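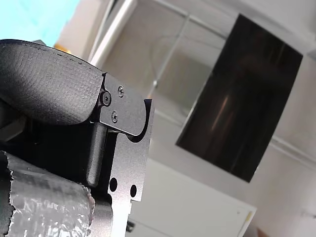
The workshop in Skonville is one room behind a bicycle repair shop, and the members pay a small fee every month to use it. The man I came to meet does not want his name in our newsletter. "Write that I am a retired bus mechanic," he told me. "This is enough."

He began the build, which he calls Halonen, after he retired. First he had only one arm, bought used. The second came in the winter. "With one arm you can pick up a thing and put it down," he said. "With two you must think. Who goes first? Who waits? I drew it on paper for a week before I wrote any code."

The arms cost him most of his savings for the hobby, and he put another 376 dollars into screws, cables and plastic for the printer. The green brackets at the wrists are his own design, and he printed the first version in the bedroom at home, until his wife asked him to move the printer. It cracked at the screw hole. Version 2 has thicker walls and a window in the side. "I have big hands," he said. "I need a place to put the screwdriver in."

I asked why he works on a foam mat and not on a proper bench.

"In the beginning I had a bench, and every mistake made a terrible noise," he answered. "A finger that goes one centimeter too low on foam, it is nothing. On steel, you order a new finger."

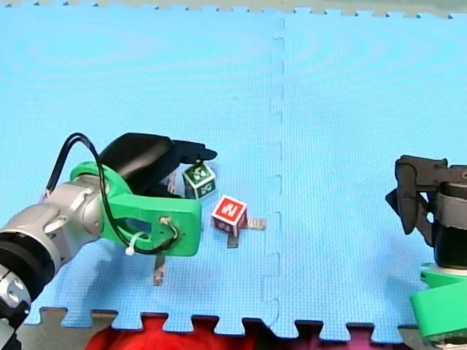 Both arms over the foam mat, with two of the alphabet blocks.

The blocks were chosen by his granddaughter. He likes them because the edges are straight and the letters make it easy to tell one side from another. The task he is working on is simple to explain: one arm gives a block to the other. He has written down some 3000 tries in a school notebook, and he does not hide that many of them are marked with a cross.

"The worst problem was cables," he said. "Always cables. The arm turns, the cable is too short, and everything stops. Now I leave a big loop and I fix it with a zip tie. It looks ugly - I don't care."

He would like to show the handover at the open evening in Dadholm, if the left arm behaves. Before that he wants to print the brackets one more time, with a better place for the connector.

I asked if he will then be finished. He was already looking for his small hex key and did not answer me.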